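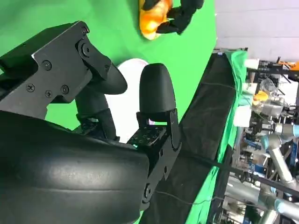

Fig. 1. Two-finger gripper, nothing held.

Week 6 – How to read a product rumor

Welcome back, everybody. I promised we would spend a session on the stories that say a tablet or a phone is "coming in June" or "pushed to next year," and I've been looking forward to it more than I probably should.

Start with the source. Most of these stories trace back to a parts supplier, a shipping record or a person who asked not to be named. Go and find the first article, the one all the others are quoting, and read it slowly. When Dolores Szabo and I went through the coverage of the Palow tablet we collected over 100 posts, and they came down to 2 original reports. Two! Everything else was one writer leaning on another, sometimes with the "might" quietly dropped along the way.

Next, learn the stages, which get mixed up all the time:

Planning – the maker has a budget and a rough drawing
Sampling – suppliers such as Ruiz-Ortega send trial parts
Production – the line is running
Launch – you can buy one

A report that screens are being sampled tells you very little about a launch date, though the headline will usually give you one anyway.

For Sunday, please read the Ikix packet through page 23 (Anong Boonchu has spare copies if yours went missing). Pick one claim and mark every hedging word in it, then write a paragraph on what the claim would look like without them. Handwritten is fine – I can read almost anything by now.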